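# Chapter 12: Packing Cords and Small Accessories

Power cords are among the most common loose items in a product carton and among the most often packed badly. A cord has no fixed shape. It takes whatever shape it is given at the bench, and it tends to lose that shape in transit unless it is held. This chapter covers the preparation of a cord, the layout of the packing table, and the placement of the cord in a mailer-style carton. Rigid accessories are covered in Chapter 13, and outer cartons and pallet loads in Chapter 14.

The following terms are used throughout. A *hank* is a cord folded back and forth into parallel strands. A *coil* is a cord wound in loops in one direction. The *tie* is the band that holds either one closed. The *head* is the end of the bundle where the plug and the appliance connector lie.

A hank is the usual form for a cord with a molded wall plug. Both ends are brought to the head, and the strands run away from it and turn back in rounded loops. One tie is placed across the strands. The strands may spread a little near the loops, but they should not cross. 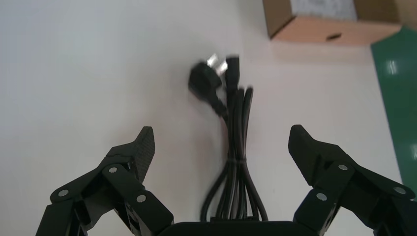
## 12.1 Preparing the Cord

Lay the cord out at full length before folding. Check the insulation for cuts and flat spots, and check that the prongs are straight. Reject any cord with a set bend next to the plug.

Fold to a length at least 1 inch shorter than the inside of the carton. Keep the turns round. A sharp turn strains the conductors at the same point each time the cord is handled, and the damage does not show from outside. Pull the tie snug and stop there. If the tie leaves a groove in the insulation, it is too tight.

Coils are suited to thinner cords and to cords with a small plug at one end. Wind a coil in the direction the cord already wants to take. The free end may be left out far enough to be found by touch, but it must stay inside the carton walls.

## 12.2 Laying Out the Table

The work surface should be flat, pale, and clear before each carton is started. Black cords are easy to see against white, and so are stray ties and scraps of board. Parts waiting to be packed belong in an open carton or tray beside the work surface, with the flap folded back out of the way. 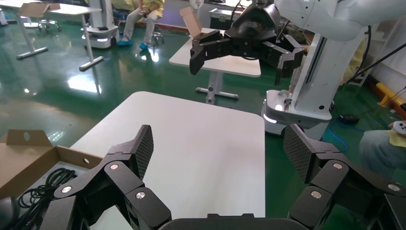
*Figure 12.2. Carton with its flap upright at the corner of the table; coiled black cables inside.*

Loose pieces of cardboard should be removed as they appear. Flattened board that will be used again is stored on a separate table. At the Zornard packing room, where the exercises in this chapter were first tried, spare board was kept on its own surface for the whole course.

Cartons standing by should be placed upright with the printed face toward the packer, so that the marking can be read without turning them. Where old cartons are reused, their original marking may have nothing to do with the new contents. Such cartons are acceptable inside a building. For shipment, the old marking must be covered.
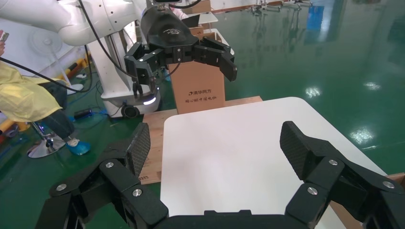

Orestis Vasilakis would go further and keep reused cartons out of the packing area altogether, on the grounds that covered print is often uncovered again when the tape lifts. The Brumier method, described in Section 12.5, takes the same position. This book permits reuse with the limits stated above.

## 12.3 Placing the Cord in the Carton

Printed matter goes in first, flat on the carton floor with the text facing up. The cord is set on top of it. Lower the bundle inside the front edge and release it close to the paper. Turn any connector toward a corner, and check that no loop stands above the side walls before the lid is folded down.
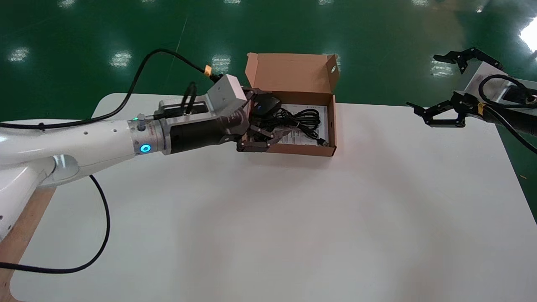 **Nassoro Kashindye**
Chapter Author and Packing Instructor, Musen

The order given here, paper and then cord, is the one used in all exercises through Section 12.6. Some product lines reverse it. When the cord is packed first, the sheet must be large enough to rest on the side walls or it will slide down beside the bundle and crease. Record the order on the packing sheet for each part number; the worked exercise uses part 2368.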